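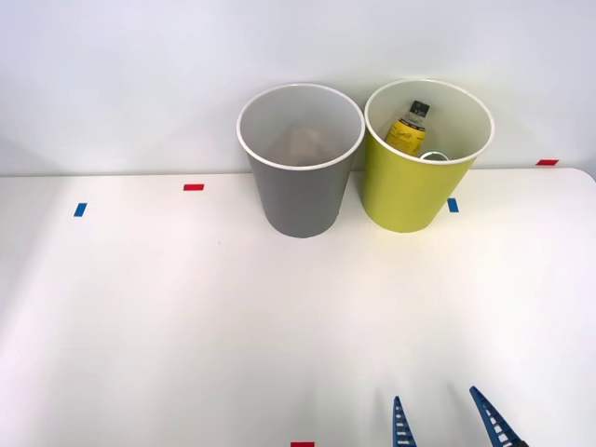

The Flunard Rules

Stories > Shorter Fiction > Workshop Tales > The Flunard Rules

The old rule book for the arm at Kälin had 86 rules in it, and I loved it the way you love a terrible movie. Rule 31 said that operators must be alert. Rule 32 said that operators must not be less than alert. Somewhere in the fifties there was a rule about hats.

I had been in Wiltberg for five months when they gave me the job of writing a new one. I ran up the stairs with the binder under my coat because it was raining, and I started reading it on the landing. I think I may be one of the few people alive who gets excited about a rule book, but listen: a rule is a little story about a bad day somebody had. You can read backward from it! Rule 17, no string near the wrist. Rule 44, do not hand things to the arm. Someone had handed something to the arm. I wanted to know who, and what, and what the arm had done with it.

We called the arm Flunard, after the program that ran it. It sorted. That was its whole life, picking things up from a white table and putting them in the gray one or the green one, over and over, while one of us sat by the stop button. Pruvell was going to take it for their returns room in July if we could show them a way of working they could trust. The book was the thing they wanted to read first.

"They don't want to see it run?" I asked.

"They've seen it run," Ambros Bachmann said. "Everybody's runs."

He had written the 86. I didn't know that yet, and I had already read the one about hats out loud to him, with voices.

So I did it properly. I sat by the table for a week with a pad on my knee and wrote down what people did when they thought they were following the book. It was wonderful. They had a whole second book in their heads! They all knew to say "in" before reaching over the table and "out" when their hands were back, and it wasn't written anywhere. They all knew that the colored tape told you where a thing had to be put down so that one trial matched the next, and that you never pressed a loose corner flat while the arm was live, however much it bothered you. The person at the button didn't eat. The person at the button didn't chat either, but humming was allowed, and there were strong feelings about which songs.

Then there was the stop itself. The old book gave it half a page. Rule 8 said the operator shall stop the arm in the event of a fault, and underneath came a list of faults. I watched a new hire look at the arm, look at the list, look at the arm again, and run his finger down the page. Flunard was carrying a bottle of something at the time. It put the bottle in the green one, very nicely, and went home to its rest spot, and he was still reading.

Nothing had gone wrong. I wrote three pages about it anyway.

My first draft came to 40 rules and I was so proud of it that I printed it on the good paper. I took out the hats. I took out alert and less than alert. I put the stop first, all by itself at the top of page one, in type you could read from the door:

1. Anyone may stop the arm at any time. You do not have to say why.

Next came hands, with "in" and "out" exactly as people said them. Then came the distance, 60 centimeters from the table edge for anyone who wasn't working at it, and a line about slow speed the first time through with any new object, even if it looks just like the last one. After that I did a page on starting again, which the old book had left out completely. Who says go? Does the person who pressed stop have to be in the room? I thought they did. I wrote that they did, and underlined it.

I set out the table for the afternoon run and left the draft on his chair.
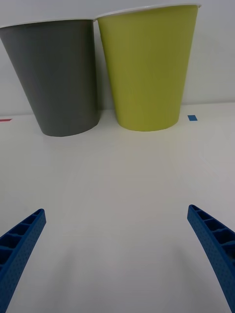

Ambros Bachmann wanted to know what would keep people from stopping it all day long. If you didn't have to give a reason, he said, you would get stops for sneezes, and stops for phone calls, and a log with nothing in it that Pruvell could use. He had a pencil with him. He had already been through the pages on hands and on starting again and had put small checks down the margin, lots of them, and I remember being thrilled by the checks even while I was getting ready to fight.

I said let them stop it for sneezes. A stop took a few seconds. I said the new hire had gone looking for his reason on a list, and I told him about the finger going down the page.

He sat for a bit. Flunard was in its rest spot with its two blue fingers open.

"That list is mine," he said. "I wrote that list."

"It's a good list," I said, and I meant it! It was. It had every fault you could think of, in order, with the likely causes. I had learned half of what I knew from it. "It's just in the wrong place. You'd want it after. When the arm's stopped and you've got your coffee."

"And the hats?"

I felt my whole face go hot. I said I'd taken out the hats.

He told me about the hats. It was another shop, a long time ago, a much bigger arm, and a man with a wide straw hat who leaned in to look at a weld. The man was fine. The hat went all the way up and around and came down on the other side of the fence, and everyone clapped, and Ambros had gone home and not slept, and in the morning he had written a rule. He had carried it from job to job ever since.

So we put it back. It went in under hands, as "hands, hair, sleeves, hats," and he checked it himself with the pencil. His list of faults went to the back with its own tab, under a heading he picked, What It Might Have Been. We argued over the log until the lights in the hall went off on their timer. In the end you wrote down the time and your name, and there was a space for the reason with the word "optional" next to it in parentheses. He wanted the parentheses gone. I wanted them bigger.

The date on the front page is Dec 16, 2018. There are 2 sets of initials under it, his and mine, and the first stop in the new log is mine as well. I had to sneeze.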